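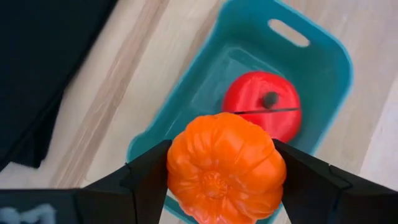 Orange plastic pumpkin, ribbed, seen from the underside

Do "faux pumpkin" wreath and centerpiece sellers really save you money over real ones?

Posted by Larasati Tjoa, June 10, 2022

I know it's early to be asking a fall question, but our block association in Lidosville is already planning the October porch walk, and somebody has put forward the idea that we all switch from real pumpkins to plastic ones. The pitch is that you buy once and never again. I have my doubts.

The quote we got from a seller called Pralton came to $2,954 for the whole street, split evenly between 19 houses. The sheet that came with it says the plastic is "UV stable" and will "hold its color for years," but it doesn't say how many years, or in what kind of sun. My porch faces south and gets it all day. I had a red plastic watering can out there that went the color of canned salmon in two summers.

So, has anyone kept plastic pumpkins outside long enough to say what happens to them? And is the paint-it-with-clear-coat trick I keep reading about any good? I'm also wondering where people store them, as our garage is full. I would like to hear from people who have done it, please, and not from people who sell them.

Kurniawati Halim

I've had a set on my front steps every fall for a good while, so I'll give you what I know, and you can decide if it applies to a south porch.

First, "UV stable" on a sheet with no number next to it tells you very little. Ask the seller in writing what the color is guaranteed for and who pays the shipping if it fades. I asked that once about some planters and the friendly emails stopped.

Second, find out if the orange is all the way through or only on the surface. Turn one over and look at the bottom, or scratch it somewhere it won't show. If the plastic is orange clear through, it fades slowly and evenly and most people walking past won't notice. If it's a coat of paint over white plastic, the tops of the ribs go first, where everything rubs, and then you have a striped pumpkin. Mine are the first kind. I have a painted one as well, a gift, and it lives behind the others now.

The clear coat: I tried it on two. One came out fine. The other stayed tacky for weeks and collected every bit of leaf and dog hair on the street. I think it was a bad match between the spray and the plastic, but the can said "all plastics," so take that for what it's worth. If you try it, test the bottom first and leave it a few days.

Wind is what I'd worry about more than sun. A hollow pumpkin weighs next to nothing. If there's a plug or a hole, you can put sand in it. If there isn't, you'll be drilling, and there goes the return policy. I set mine in shallow rings of grapevine wreath, which helps a little. One still ended up in the storm drain.

Storage is the part the "buy once" people skip. Hard pumpkins don't nest. Mine fill two big bins for a set that looks pretty skimpy on the steps. If your garage is full, it's going to be the attic, and attics get hot enough to warp the thin ones. I'd measure before you agree to anything.

On the money, run your own numbers. $2,954 over 19 houses is a bit over $155 a house. I spend far less than that on real ones from the Sitompul farm stand, and those go in the compost afterward. You'd need several good years out of the plastic to come out ahead, and that's if nobody moves away and takes theirs along. Does the quote include delivery? Most that I've seen don't -- it shows up on the second page.

porchlight102

just get the foam ones, they're lighter and you can carve them. I got mine at Reltar on clearance in november and they still look brand new. never had a problem with fading but mine are indoors

Larasati Tjoa

Thank you, Kurniawati. I went back and looked, and no, delivery is not in there. I've written to ask about the color guarantee and about whether the orange goes all the way through. No reply so far.

porchlight102, thanks, but indoors doesn't help me much -- these would be outside day and night for the whole month. Did yours come with any kind of weight in the bottom?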